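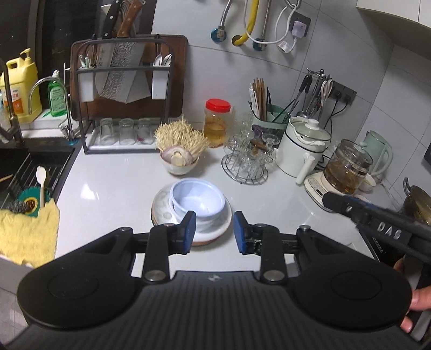 Ticket: Kitchen set, left and right gripper out of step after upload
Opened by: Ashraful Patwary
Assigned to: Ataberk Erdem
Project: Plirnance, home kitchens
Status: Closed, with one follow-up

Ashraful Patwary wrote:

Hi Ataberk, and thank you for picking this one up so quickly. I hope you don't mind a long message, I would sooner tell you too much than have you come back to me three times.

I've been recording the dish and bowl tasks for the Plirnance set in a home kitchen in Pradby, two hand-held grippers, one in each hand, same as we did for the folding work. The recording itself went very nicely. It's a proper lived-in kitchen, with the drying rack over the sink, a jug of dish detergent at the back, a black knife rack against the wall and cups drying upside down on a wire rack. The task I'm writing about is the one on the sheet as "lift the small bowl out of the wide dish and set it down on the counter." White plastic bowl, wide ceramic dish under it, nothing fancy.

The trouble came once I uploaded. The checker in Vik took the whole batch in, thought about it for a good while, and then threw out a big chunk of the episodes with this:

PAIR CHECK FAILED: left/right streams disagree at grasp close

I've got 3,171 episodes in the batch and 1,359 of them have that message. The rest passed without a murmur. I looked at a handful of the failed ones and to my eye they're perfectly good demonstrations. The bowl gets picked up, the bowl gets put down, both hands are where they should be. But when I play left and right side by side, the left one seems to close on the bowl a touch before the right one sees it happen. It's small, but once you've noticed it you can't stop noticing it.

What I've tried so far:

Uploaded the batch a second time, in case the transfer had gone funny. Same count of failures.
Restarted Vik and cleared its cache. Same again.
Swapped which gripper I call left and which I call right in the settings, then put them back. That made everything fail, which I suppose I should have expected!
Charged both units fully and recorded a few fresh episodes. Those passed.

That last one is what has me scratching my head. If the fresh ones pass, the grippers can't be broken, can they? I don't want to throw away that much work if there's any way around it. The family has been so patient with me and I'd hate to ask for their kitchen again just to redo the same bowl.

Ataberk Erdem wrote:

Hello Ashraful! Please never apologize for a long message, you've already answered most of what I was going to ask.

First the good news. Nothing you've described sounds like lost data. That check compares the moment the fingers close according to one unit's clock with what the other unit recorded at the same clock time. If the gap is more than 40 milliseconds, it refuses the pair. It doesn't look at whether the demonstration was any good, so your eye and the checker can both be right.

My first guess is clock drift. The two units agree on the time when you pair them at the start of a session, and after that each one keeps its own. On the older firmware they wander apart the longer you go without pairing again. Fresh episodes passing right after a charge would fit, as the units pair again when they come off the charger.

Could you do a few things for me, in this order?

1. Open the session list in Vik and sort by recording time. Tell me whether the failures are scattered all through or bunched toward the end of each session.
2. Send me the firmware version for each unit. It's under Device, then About. Please read both, even if you're sure they match.
3. Pick one failed episode, turn on "Show offset" in the viewer, and note the number at grasp close.
4. Leave the failed episodes exactly where they are. Please don't trim them or rename them, the repair tool finds them by name.

One more question, and it may be nothing. Do the blue pads on the fingers still grip the way they did when you started? A worn pad slides a little before it holds, and then the grasp mark lands late. It would be a smaller effect than yours, I think, but I'd like to cross it off.

Ashraful Patwary wrote:

You have no idea how relieved I was to read "nothing sounds like lost data." I made myself a cup of tea on the strength of it.

Your steps, in order:

1. Bunched toward the end, and very clearly so now that I've sorted it. Every session starts clean, goes along clean for quite a stretch, and then from a certain point on it's failure after failure. I'd only been looking at them by task name, so it never jumped out at me.

2. They do NOT match. I was so sure they would that I nearly skipped it, and then I saw your note and felt caught. The left is on the old release and the right is on the new one. I think I updated the right one back when its handle was replaced and simply never did its partner.

3. I did this for three episodes instead of one, I hope that's all right. The offset is 44 in the first, 58 in the next one and 71 in the last, and they're from the same session, in that order. So it's growing.

4. Untouched, I promise.

On the pads, I tried both units on the same sort of bowl and they held the rim straight away, no sliding that I could feel. The bowl is light, though, so I went on to a full jar as well and that was fine too.

While I'm here, may I ask about something else that's been on my mind? The sheet says to vary the counter between episodes. In a kitchen like this one there's such a lot going on (the cutlery, the knife rack, the electric cooker, a bowl with enoki mushrooms in it waiting for dinner) and I've been leaving most of it where the family keeps it and only moving the bowl and the dish. Is that enough variety, or should I be clearing space and shuffling things? It felt more honest to leave it.

Ataberk Erdem wrote:

Three is better than one, thank you. And those numbers settle it as far as I'm concerned. It's drift, made worse by the mismatch. The new release corrects its clock as it goes and the old one doesn't, so one of your units has been staying put while the other walked away from it.

The fix comes in two parts, one for what you've already got and one for what you record from now on.

For the existing batch:

Make sure you have a copy of the batch somewhere other than the laptop.
In Vik, go to Tools, then Pair Repair, and choose the whole batch and leave the sessions whole. It needs the early, healthy episodes to work out how fast the clock was moving.
Set the reference to the right unit.
Leave "Estimate per session" switched on.
Run it in preview first. You'll get a line for each session. If the line is straight, accept it. If it has a step in it, stop there and send me that session.
Then run it properly and let the checker go over everything again.

It's slow. On a batch your size I'd start it before supper and look at it in the morning.

For new recordings:

Update the left unit so both are on the same release. Keep it on its charger while it updates.
Pair again every time you change task, even if you haven't put the grippers down. It takes a few seconds.
At the start of each session, tap the fingers of one gripper gently against the other, twice, where both can see it. That gives us a mark we can line up by eye if the clocks ever misbehave again.

About the counter, please do carry on as you are. We want kitchens the way people keep them. The learning system has to find a bowl among everything else that lives on a counter, and if we tidy it all away we end up teaching it about tidy counters. Move the bowl and dish a fair bit, turn the dish now and then, start from a different side sometimes, and let the family's things drift about as the family uses them. The only items I'd ask you to keep clear of your path are sharp ones. If a task ever has you reaching across toward the knife rack, skip that placement and make a note.

Do vary how high you come in from, too. In the samples I opened you nearly always approach low and level with the pads wide open. It's a lovely clean approach, but the other kitchens in the set are the same, and we're short on ones that come down from above.

Ashraful Patwary wrote:

Ran it overnight and I've just sat down with the results.

The preview gave me straight lines for every session but one. That one goes along straight and then has a little step near the middle, exactly as you warned, so I left it out and ran the others. After the repair they all pass. All of them! I checked a few by eye as well, old habits, and the left and right close together now, as near as I can tell.

The odd session is attached for you. I went back through my notebook and on that page I'd written "stopped, left one fell asleep, woke it, carried on," so I'd guess that's your step. I should have started a new session at that point and I will next time.

The left unit is updated. It did stall for a bit with the progress bar sitting there not moving, and I confess I hovered over it like a worried parent, but it got there in the end. Both now show the same release.

I also tried a few approaches from above, as you suggested. They're harder than I expected. With the wide body of the gripper coming down over the dish I lose sight of the rim, and I bumped it twice. Should I keep the bumped ones or bin them?

Ataberk Erdem wrote:

Wonderful, I'm so pleased. And what a useful notebook you keep.

Keep the bumped ones if you recovered and finished the task. Tag them "contact, recovered." They're worth having, as the system needs to see what a person does after touching the dish by mistake. If the bowl tipped over or you gave up, tag it "incomplete" and leave it in, and the checker will set it aside on its own.

For the approach from above, try bringing your wrist in at a slant so that you can see the near side of the rim past the fingers. Slow is fine. We don't need every episode to look practiced.

I've looked at your attached session. You're right, the step is where the unit woke. I split it in two at that point, repaired each half separately, and both halves pass. They'll appear in your list as two sessions with an "a" and a "b" on the end. One episode ran across the split and I couldn't save it, I'm sorry to say.

That leaves the batch well over the 3,000 Anddale asked for, so there's no need to go back to the family for the bowl task unless you'd like more of the ones from above. If you do, up to 40 would be plenty.

I've also asked for Vik to warn people when two paired units are on different releases. It should be saying so before you record, and you shouldn't have to go digging in a menu for it. The request is linked to this ticket and is penciled in for the April release.

Ashraful Patwary wrote:

One episode out of all that, I can live with. Thank you, Ataberk, you've been so kind about it.

I'm going to be in the kitchen again anyway for the cup and chopstick tasks, so I'll do the extra bowl ones then and put them in the same upload. I've written "PAIR AGAIN" on a strip of tape on the inside of the case lid. Please go ahead and close this.

Closed 14th March by Ataberk Erdem.
Resolution: clock drift between paired units on different firmware. Batch repaired with Pair Repair, one session split by hand, left unit updated.
Follow-up: release mismatch warning in Vik, open.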